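Trernthorpe Record Fair
Stockroom and Listening Room Inspection Checklist
Date of inspection: 01/04/2022
Inspected by: Aisling Rafferty
Copy to: Eamon Mac Giolla

Ratings: OK = no action. MINOR = fix before next fair. FAIL = take out of use.

1. Exits and aisles

1.1 Main doors open fully from inside: OK
1.2 Side exit clear: MINOR
Comment: Two crates of unsorted 7-inch singles were standing inside the swing of the door. Moved during the inspection. The floor tape needs renewing so the keep-clear area can be seen.
1.3 Aisle between dealer tables wide enough for a wheelchair: OK
1.4 Exit signs lit: OK

2. Shelving and racks

2.1 LP shelving fixed to wall: FAIL
Comment: Bay 8 has lost its upper bracket and leans forward when pulled by hand. Unload from the top down and do not refill until the bracket is replaced. The wall plug has pulled out and the hole will need patching first.
2.2 Shelf loading within limit: OK
Comment: Bays are packed with up to 800 LPs each. Load labels are present on all bays except the one by the sink.
2.3 Browser bins stable when full: OK
2.4 Step stool feet and treads: MINOR
Comment: One rubber foot missing. Replacement on order from Guvulberg.

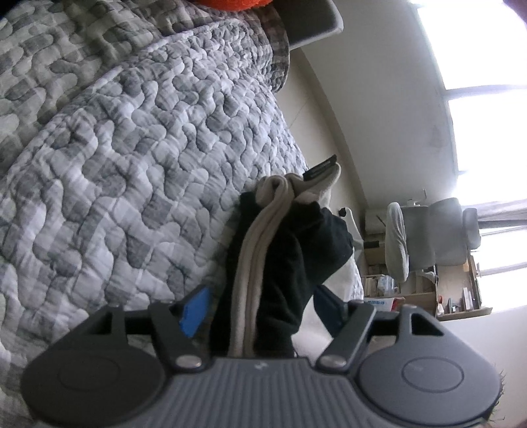 2.5 Box lifting: MINOR
Comment: Full 12-inch boxes are still being stacked above shoulder height at the rear wall. Maximum stack is two boxes. The notice giving this limit has fallen behind the radiator and should go back up at eye level.

3. Electrical

3.1 Turntables and amplifiers, visual check of cords and plugs: MINOR
Comment: Listening station 2 has a split outer sheath where the cord leaves the plug. Unplugged and tagged. The other stations passed.
3.2 Power strips not daisy-chained: OK
3.3 Speaker cable crossing walkway covered: FAIL
Comment: Cable cover removed for the January fair and not refitted. Both speakers disconnected until the cover is found or a new one bought. Running the cable along the baseboard would remove the need for a cover.
3.4 Headphone leads: OK

4. Fire

4.1 Extinguisher gauge in green zone: OK
4.2 Extinguisher tag in date: OK
4.3 Cardboard mailers stored away from heater: MINOR
Comment: Flat mailers and old inner sleeves had been piled against the heater guard. Moved to the metal cabinet.
4.4 Smoke alarm test: OK

5. Record cleaning bench

5.1 Bottles labeled: MINOR
Comment: One spray bottle of cleaning fluid has no label. Contents unknown. Do not use or pour down the sink. Eamon to arrange disposal.
5.2 Gloves and eye protection available: OK
5.3 Vacuum cleaning machine, lid and drain hose: OK
Comment: Hose clamp tightened one turn. Waste tank emptied.
5.4 Window opens for ventilation: OK

Actions outstanding

Bay 8 bracket: Mac Giolla, before any stock goes back.
Cable cover: Rafferty.
Station 2 cord: send to Stulunby for repair with the spare amplifier.
Load label for the bay by the sink: Rafferty.

Items 2.1 and 3.3 to be reinspected before the doors open to dealers.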